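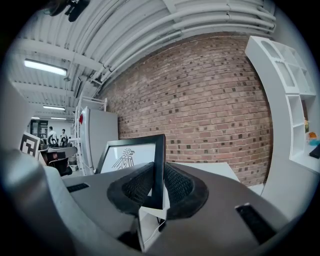

*Bird line drawing in a black frame.*

**Ticket 661: Clellari e-book, chapters missing after update**

Status: closed
Opened: July 19, 2021
Handled by: Cheuk-hei Tsai
Title affected: *The Salt Road to Skurkimine*, book two of the Lilley novels

**Reported problem**

Reader bought the e-book in February and had got to chapter 31. After the file updated, the contents list stops at chapter 28 and the siege of Skurkimine is gone. The book now jumps from Captain Lilley leaving the harbour straight to the historical note. Reader has deleted and downloaded it again twice with the same result.

**Checks**

1. Downloaded the current file from the shop. Same fault. Last page shows as 542 and the print edition runs longer.
2. Opened the February file from the archive. All 34 chapters present.
3. Compared the two. The update was meant to correct the spelling of Chien, the quartermaster, who was "Chein" in 104 places. The corrected text is fine as far as it goes.
4. Chapters 29 to 34 are in the new file but have been left out of the reading order, so no reader app will show them.
5. Checked book one and the omnibus. Neither has the fault.

**Cause**

Part three was saved as a separate section when the corrections were made and was not added back to the list before export.

**Fix**

Put the six chapters back in order, rebuilt the contents list and exported again. Tested on a phone, a tablet and an older e-reader. On the e-reader the map before chapter 29 came out sideways. Turned the map and exported once more. All three now fine.

New file went to the shop at 14:20 and was live by 16:05. Around 2,000 copies had picked up the faulty version. These should update by themselves unless automatic updates are switched off.

**Reply sent to reader**

> Thank you for reporting this. The full book is back in the shop. Please remove your copy from the device, then download it again from your library. Your bookmarks up to chapter 28 should be kept. Any notes in later chapters may need to be made again.

Reader confirmed chapter 31 opens. Notes from chapter 30 were lost.

**Still to do**

- Add a chapter count to the export checklist.
- Chapter 12 still has one "Chein", in the letter to his brother. Hold for the next correction.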